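Duvet

A duvet is a soft, flat bag filled with down, feathers, wool or man-made fibre, used on a bed in place of a top sheet and blankets. It is normally kept inside a removable cover, which can be washed more often than the filling. In Britain it was long called a continental quilt.

Covers are sold in plain colours, stripes, florals and blurred, watercolour-like patterns. Pale mixed shades such as peach, cream and green are common in bedrooms - creases show in them all the same, above all when the bed has not been straightened.

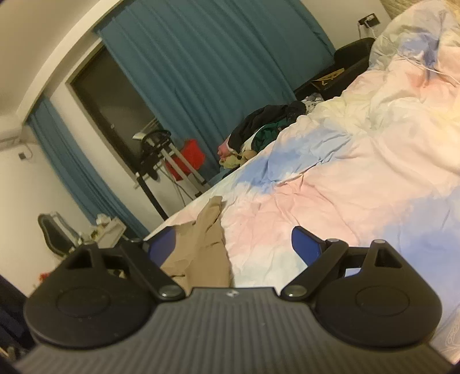
Making the bed

Clothes and loose cloths are taken off first. The duvet is then held by two corners, shaken so that the filling spreads, and laid with an even drop on both sides. Some people fold the top edge back for an hour to air the mattress.

Washing

Most cotton covers can be washed at 40 or 60 degrees - the care label gives the limit. Buttons or poppers are done up beforehand, which keeps smaller items from working their way inside.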